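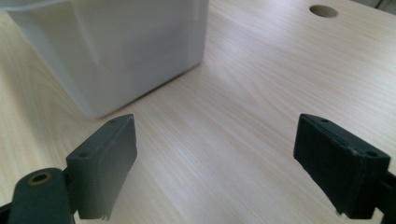 *A white plastic container on one of the light wood tables.*

Fikari, the small sorting workshop in Punau, will open its doors again on Wednesday at 8 in the morning. The subject this time is storage boxes and how to pack them so that small things can be found later.

Visitors are asked to bring one box from home, with its lid. "Many people buy a bigger box when they only need to empty the old one," said Jeanine Mertens, who leads the course. She started to collect household containers in 1980 and now has 556 of them – most are still in use.

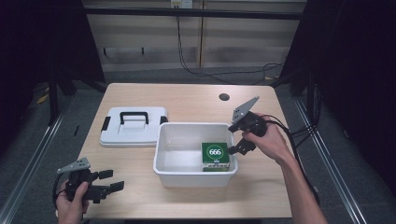

*The open bin with a small green box inside, and the lid with its black handle next to it.*

The course is free, but places must be reserved at the Cindus bookshop. Boxes that people do not want to take home again can be left at the workshop until the end of June.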